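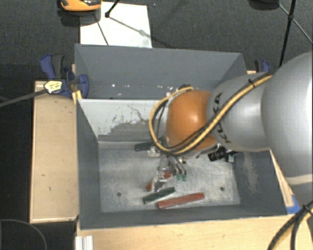 Sarnura played Brungate last night, first stop of the August run. Room holds 700 and the floor was full before the opener finished.

Poltau opened. Half an hour, mostly the new EP. Vocals were buried for two songs, then someone fixed the mix.

Sarnura on at 9:15. Athina Sfakianakis switched to baritone guitar for the middle stretch and it suited the slower songs. Set ran 80 minutes, no encore.

Shirts were $60, which is steep. I bought the tape.

They're at Dimitriou next, about 3,000 cap. Bigger stage, seats upstairs. Tickets still up as of noon.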